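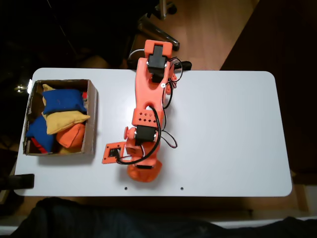
Saquinhos de tecido coloridos numa caixa de cartão.

O jogo das pedrinhas voltou, e eu perco sempre

A minha avó jogava às pedrinhas nos degraus da igreja e ganhava a toda a gente, incluindo ao padre. Contou-me isto tantas vezes que, em criança, eu achava que era uma modalidade olímpica. Atira-se uma ao ar, apanham-se as outras do chão, e a primeira tem de voltar à mão antes de cair. Parece simples, não parece? Experimentem lá depois dos quarenta.

Voltei a pensar nisto em dezembro, quando a minha filha chegou da escola a pedir cinco saquinhos cheios de arroz. Não tínhamos arroz (longa história, envolve traças). Enchi-os com o que havia na despensa, e foi assim que o primeiro conjunto cá de casa levou Nestum lá dentro. Não recomendo! Ao terceiro lançamento, saiu uma nuvenzinha de pó pelas costuras e o cão ficou interessadíssimo.

O que me fez ir mais fundo foi uma conversa com Sobia Sandhu, professora de expressão motora que anda há anos a recolher jogos de mão. O caderno dela já vai em 147 variantes, apontadas a lápis, com desenhos e setas por todo o lado. Há versões com ossinhos de carneiro, com caroços de alperce, com seixos do rio, com saquinhos cosidos de restos de lençol. «As regras mudam de rua para rua», disse-me ela, «e cada rua jura que a sua é a certa.» Reconheci logo a minha avó, que nunca admitiu que se pudesse jogar com a mão esquerda.

Fui então assistir a uma tarde de jogos organizada por ela num salão paroquial, às quatro e meia, com chá e bolo de laranja. Estavam lá 11 jogadores, a mais nova com sete anos e o mais velho com oitenta e dois, e digo-vos que a diferença de idades não ajudou os mais novos. O Joonas Koivisto, finlandês, casado em Viseu e com umas mãos do tamanho de raquetes, explicou-me que lançar é o menos. O difícil é varrer o chão com os dedos sem olhar para baixo. Ele treina à mesa da cozinha enquanto espera que a água ferva para a massa, e a mulher já desistiu de lhe pedir que ponha os pratos.

Quanto ao enchimento, as opiniões dividem-se e o tom aquece. A Sobia é do arroz, sem discussão. O Joonas prefere milho seco, que faz mais barulho ao cair na palma. Uma senhora de casaco verde defendia a areia lavada, mas bastou um saquinho rebentar em cima do bolo para perder a causa. Eu acabei por usar feijão-frade, cosido com ponto miúdo em quadrados de algodão cortados de umas camisas velhas, e estou bastante contente. Se forem fazer os vossos, deixem alguma folga lá dentro: um saco demasiado cheio salta da mão como uma bola.

Já agora, os tecidos lisos e de cores bem diferentes dão jeito, porque há variantes em que se apanha primeiro uma cor e depois outra, e eu, com padrões floridos, baralhava-me toda.

A minha filha, entretanto, já vai na quarta ronda, a da «ponte», em que os saquinhos têm de passar por baixo da outra mão. Eu continuo na segunda. Jogamos depois do jantar, no tapete da sala, com o cão fechado na cozinha, e ontem perdi por três.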